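Nultulberg Table Refinishing Program
Progress report to Orozco Fund, second reporting period
Prepared by Arnout Jansen, workshop lead
July 2023

1. Status

Work is on schedule for the meeting room and reading room tables. Of the 77 tables in the grant schedule, the first batch has been stripped, recoated and returned to use. The second batch is in the finishing bay. The third batch remains in storage at the Livent shed and will be moved once floor space is clear.

Expenditure to the end of the period is $3,465 against the consumables line. The largest items were abrasives, respirator cartridges and clear coat. Labour is reported separately under the in-kind schedule and totals 212 hours.

2. Method

The method is unchanged from the first report except at the final coat. Tops are cleaned with a neutral detergent, inspected under raking light, and scraped where the old finish has lifted. Sanding follows the grain. Edges are done by hand, as the orbital sander was rounding them over. Colour matching is carried out on the underside before any stain goes on the face.

The final coat was changed from satin to gloss on the reading room tables at the request of the Sovon branch, which wanted a surface that wipes down easily. The meeting room tables stay satin. Gloss shows more of the figure in the timber but is less forgiving of dust and of uneven flatting between coats. Two tops were recoated for this reason and the additional material is included in the figure above.

3. Grain and colour variation

The tops are not uniform. Broad, wavy figure and very fine, straight grain take stain differently, and the fine-grained areas finish paler. We trialled a toner coat to bring the two closer together. The result was muddy over the wavy figure and the trial was abandoned. The recommendation is to accept the variation and to orient the tables so that similar grain sits together where the room layout allows.

4. Surface inspection

Each top is checked for nibs, runs and dull patches before sign-off. The check is done under the overhead lights, with a cloth kept on the table for wiping between passes. Reflections are useful for locating defects in the coat but will wash out fine grain directly under the fitting, so the inspector moves around the table and looks at every area from at least two sides. 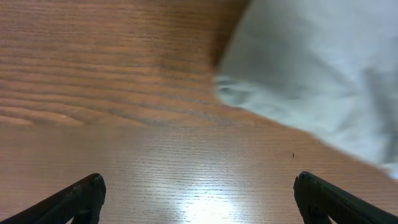 Specks are logged by position and graded. Anything that wipes off is treated as debris and not recorded as a defect. Anything set in the coat is cut back locally with 200 grit wrapped on a cork block, then worked through the finer grades before the area is blended. Dust control in the finishing bay is adequate but not good - the door seal has perished along the bottom edge and a replacement is on order.

5. Issues and variations

Storage at the Livent shed is dry, but the tables are stacked face to face with cardboard between them. Some transfer marks are expected. We propose to substitute felt pads, within the existing budget.

The gloss clear coat has a longer full cure than the satin. Tables with the gloss finish will be held in the bay for the extra period before delivery, which reduces throughput slightly. No change to the completion date is requested.

6. Next period

Complete the second batch and deliver to the reading room. Fit the new door seal. Transfer the third batch from storage and begin stripping. An updated defect log and the receipts for the consumables line will be supplied with the next report.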